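Frade's swap market is back, and it's moving indoors

I've been moaning about the lack of a decent swap market in Gollmont ever since the old one lost its parking lot, so you can imagine my face when I heard Frade is bringing it back in March! It'll be in the hall on Gamumholm Street this time, with a roof and everything (those of us who stood through the last one in sideways rain are very pleased).

Rui Mendes is running it again and he told me 400 people came through the last time. He's hoping for more, and he's already got 12 tables spoken for, mostly kitchen stuff, toys and books.

Kitchen stuff is what I always go for. I came home with a whole stack of metal plates once and we still eat off them at the cabin. 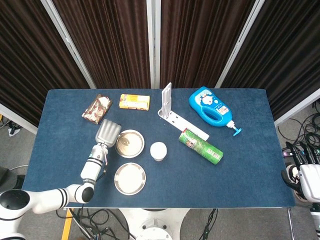
How it works

You bring things you don't want, you get a token for each one, and you spend your tokens on other people's things. No cash at all! The limit is 7 items per household at the door, so leave the fourth box in the garage, please. Clothes have their own day later in the spring. Electrical things are out completely this year, and yes, I did ask about my toaster.

Unopened food is fine too, and it gets its own table near the entrance. Snacks, cookies, cans, whatever's been sitting in your cupboard, as long as it's still in date.

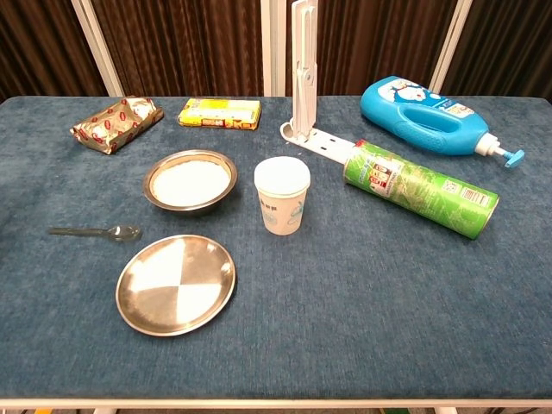

COMMUNITY

Doors open at 3 on Monday afternoon and Rui says to come early if you want a table to yourself. The Jerkex bus stops right outside, and there's a bit of street parking around the back. Anything left over at the end goes to the thrift store on the corner. I'll be the one hovering over the saucepans, so come say hi!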